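4.2 Drying and folding of shared linen

The second part of the interview material concerns what households did with towels once they had been washed. In the survey, questions about washing drew short and fairly uniform answers. Questions about drying, folding and putting away drew long ones, and in several households the two adults disagreed while the recorder was running. We had not planned a separate section on folding. It is included because participants in both study areas, Ultcombe and Cleltora, kept returning to it.

Towels were treated differently from clothing in nearly every interview. Clothes belonged to a person and were usually sorted by owner before they were folded. Towels were held in common, and the work of handling them fell to whoever emptied the line or the dryer. In Ultcombe, where 30 households took part, the towel pile was often described as the last job of the wash, left on a chair or the end of a bed until someone needed the seat. Participants used the word "pile" for clean towels and "heap" for dirty ones with a consistency that surprised us, and we have kept their usage here.
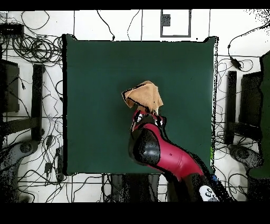
Figure 2. Tan cloth gathered and lifted above a dark green mat.

Three terms recur in the transcripts and need some explanation. A "grab" is a towel picked up anywhere near its middle and dropped onto a shelf or into a basket without being squared. A "half" has been doubled over once, generally to hang over a rail. A "proper fold" has its edges brought together and is meant for a cupboard. The last of these varied a good deal. Some people folded in thirds along the length so that no raw edge faced the door; others folded in half and half again and did not mind which side showed. Both groups called their own method the normal one.

Where people learned their fold was easier to establish than we expected. Most named a parent or grandparent. A smaller group had changed method after moving in with a partner, and a few had changed because of the cupboard itself. One Cleltora household had shelves too shallow for a towel folded in thirds, and the whole family had switched to rolling within a month of moving in. Their eldest child, who had since left home, still rolled towels in a flat with deep shelves. Shelf depth does not appear in earlier work on domestic routine that we are aware of, and we would recommend measuring it in future.

Line drying was the rule in summer in both areas. In winter the Cleltora households moved to indoor racks, usually in a hallway or spare room, and complained about stiffness in the cloth. Terry was singled out. Participants said a stiff towel would not hold a fold and had to be shaken first, and shaking was mentioned as a separate task with its own preferred spot, often the back step.

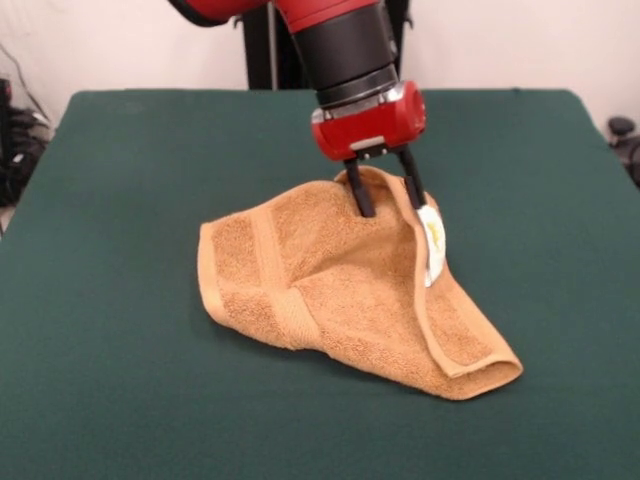
Vilmos Medve, commenting on a draft of this section, argued that we had made too much of the fold and too little of the cupboard. In his view people decide where a towel will live first, and the fold follows from that decision without much thought. He also doubted that participants could report their own habits well, and suggested that anyone asked to describe a fold will describe the tidiest one they know.

The second point is fair. We asked participants to show us a fold as well as describe it, and in 8 cases the fold they showed differed from the one they had described a few minutes before. The usual difference was a missing step, most often the final doubling. We have coded these households by what they did. The first point is harder to settle with the present data — it would require following people through a change of cupboard, and only the one household in Cleltora offered anything close to that.

Disagreement within households centred on standards. It was rare for one person to object to another's method as such. Objections were raised when towels folded two ways ended up in the same stack, where the stack leaned or the colours no longer lined up. Refolding was the common response, and it was mostly done without comment. Several people who refolded said they would be embarrassed to be caught at it. Those whose work was refolded generally knew, and a number of them had stopped folding towels altogether as a result.

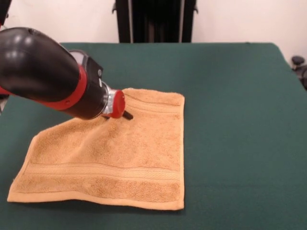

I just do them again when she's gone to work, one Ultcombe participant told us, and she thinks they stay like that.

Remarks of this kind were coded as concealed labour and are taken up again in section 5, together with the material on bed sheets.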